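Sorting a Mixed Storage Bin: Guidance for Shared Areas

Applies to: kitchens, workrooms and activity rooms at Naylor House and the Corus Annex
Last revised: July

Purpose

Every shared room in the two buildings is supplied with at least one open bin for items that have no assigned shelf. Over a season these bins fill with bottles, play items and kitchen goods that belong elsewhere. The procedure below sets out how a bin is to be emptied, cleaned and refilled. It takes one person 40 minutes, and a large bin may take two.

Before you begin

Choose a table that is clear and wide enough to hold the bin with space on at least one side. Place the bin flat on the table. Sorting from the floor is discouraged, as it leads to strained backs and to items being overlooked at the bottom.

You will need:
A dry cloth and a damp cloth
Mild dish soap
A soft brush
Adhesive labels and a marker
Two smaller boxes, one marked KEEP and one marked MOVE
A recycling bag

Bins supplied under the Steler storage order have a load limit of 300 ounces. If the bin is heavy, take out the larger items before lifting it.

Step 1. Empty the bin

Remove items one at a time and set them on the table. Do not tip the bin over. Caps and small parts are easily lost this way, and a bottle that is not fully closed may leak onto everything beneath it.

Step 2. Check all bottles first

Bottles make up most of what is found in shared bins, and they should be dealt with before anything else.

Disposable drink bottles: if empty, place them in the recycling bag with the cap on. If any liquid remains, pour it into the sink first.

Reusable water bottles: look for a name on the base or under the lid. Named bottles go to the front desk. Unnamed bottles are washed, dried with the lid off and kept on the lost property shelf for 2 weeks.

Squeeze bottles: these are used for sauces in the kitchen and for glue or paint in the activity rooms, and the two must never be mixed. A squeeze bottle with no label is to be treated as unsafe for food, whatever its color. Keep the strap or cap attached to the nozzle when washing.

Step 3. Sort the remaining items

Toys and play items return to the activity room. Hand tools, including mallets, go to the workroom cabinet – a play mallet is not a tool and should not be stored with the real ones. Utensils go back to the kitchen. Anything cracked or with a sharp edge is discarded.

Step 4. Clean the bin

Brush out loose dirt, then wipe the floor and walls with the damp cloth and a little soap. Scuff marks on the inside are normal and do not need to be scrubbed out. Dry the bin completely before use.

Step 5. Refill the bin

Return only the items from the KEEP box. Heavier items go in first and should lie flat.
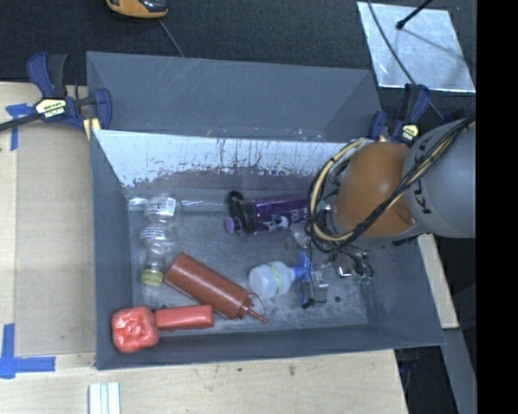
Long items, bottles in particular, are best laid on their sides in a single layer so that each one can be picked up without moving another. Leave part of the floor open. A bin in which the floor can no longer be seen should be divided between two containers.

Step 6. Label and record

Write the room number and the month on a label and fix it to the outside of the bin. Enter the same details on Form 1140, kept in the Pleronex binder at each front desk. Replacement labels and bins are requested on the same form.

How often to sort

Kitchen bins are sorted monthly. Workroom and activity room bins are sorted at the start of each season – or sooner, if a spill has occurred.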